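**Budgeting for a small arm and bench: what did we all forget?**

**fanska_shed** wrote:

Hello everyone, long-time reader and not much of a poster, so please be gentle. Our makers' club has finally been given a bit of grant money to put together a tabletop arm station, and I've been handed the spreadsheet (I was the one who said I liked spreadsheets, so that's on me). The application goes in on 24th January and I'd love for it not to be embarrassing.

What I've got so far is the arm, a controller, a spare gripper, a laptop and a lump sum called "misc" that grows every time I open the file. We're tossing up between the Panicker, which comes as a kit, and the Volladau, which arrives built and costs a good deal more. The plan is simple pick and place to start with, mostly for our teenage members, and sorting by colour once they've got the hang of it.

What did you leave off your first budget? I'd rather hear it now than in September when the money's gone!

---

**Lavanya Naidu** wrote:

Welcome out of the shadows! I've done this twice now, once badly. The arm is the bit everybody prices carefully and it was a smaller share of our total than I'd have guessed. We forgot the table. I mean we had *a* table, a lovely old folding thing from the hall, and every time the arm swung around the whole business wobbled like a jelly. We ended up paying for a proper bench in a hurry, plus freight, and freight on a bench is a horrible number.

So: bench, freight, an emergency stop if yours doesn't come with one, and a couple of spare cables. And on your actual question, buy the built one. Kits eat up weekends.

---

**nillura_bench** wrote:

Going to disagree with Lavanya on the kit, in a friendly way. We built a Panicker over 3 Saturdays and the kids learned more from that than from anything we've done with it since. When a joint started slipping they knew which screw to go for. If you buy the Volladau and it plays up, you're posting it back and twiddling your thumbs.

Completely with her on the table, though. Don't skimp there.

---

**Lavanya Naidu** wrote:

Three Saturdays with you in the room, Nillura! Not every club has someone who enjoys reading a wiring diagram over lunch. Fanska, have you got somebody like that? If you have, I'll soften a little.

---

**fanska_shed** wrote:

We've got one and a half somebodies, I'd say. My brother-in-law is the half.

Could I ask what people are using for the work surface and the things to pick up? I had 24 hardwood blocks pencilled in from a craft supplier and the price made my eyes water.

---

**gumtree_gary** wrote:

Put me down as a vote against spending anything on blocks or boards. Cardboard boxes, tennis balls, an offcut of ply. Spend the money on a second gripper and a decent lamp. I've seen clubs with beautiful benches and an arm that couldn't pick up a cold.

---

**nillura_bench** wrote:

Gary, I love you, but tennis balls roll off and then somebody has to crawl under the bench after them.

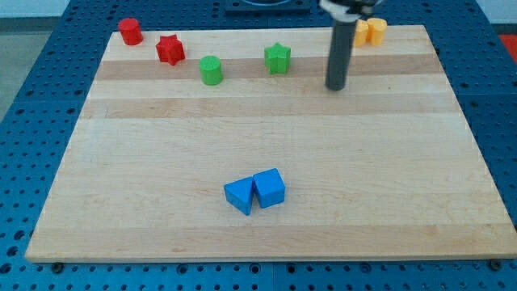 Our surface line ended up being one of the more sensible bits of our budget, so I'll go through it in case it helps, Fanska. We looked at painted MDF and at a rubber mat before settling on something hard that could be fixed down and taken off again, and I'd plan for both halves of that, the board and whatever it bolts to. You can see the blue perforated table under ours, which I'd happily pay for again, and the dark bolt heads just by the front corners of the board. The maple was the splurge, all edge-glued strips, and a plainer board would do you fine to begin with. As for the pieces, they're coloured plastic and there are eight of them, a pair each in red, green, yellow and blue, so you could cut your 24 down without anybody feeling hard done by. Do get a mix of shapes, mind. A cylinder and a star in the same colour give you a second lesson when sorting by colour gets stale.

---

**Lavanya Naidu** wrote:

Oh, that's a nice-looking board. I'd still put the splurge into a spare gripper, but I can see the appeal of a grid of holes you can bolt anything to. Did you price the fasteners separately? Ours went through "misc" and I never did find out what we spent.

---

**nillura_bench** wrote:

Separately, with a little tub to keep them in. Allow for more than you think, because they walk.

---

**gumtree_gary** wrote:

Fine, fine, I'll give you the table. Still say the maple is showing off.

---

**fanska_shed** wrote:

You've all been so kind, thank you! Spreadsheet now has 9 lines and "misc" has shrunk to something I could defend out loud. I've dropped the hardwood, gone to plastic pieces in mixed shapes, and put in a perforated table with fasteners and freight on their own lines. I've also asked for 2 grippers to keep Lavanya and Gary happy. Kit or built is still up in the air, so I'm ringing both suppliers on Monday to ask how long repairs take, and I'll pop back in with whatever they tell me.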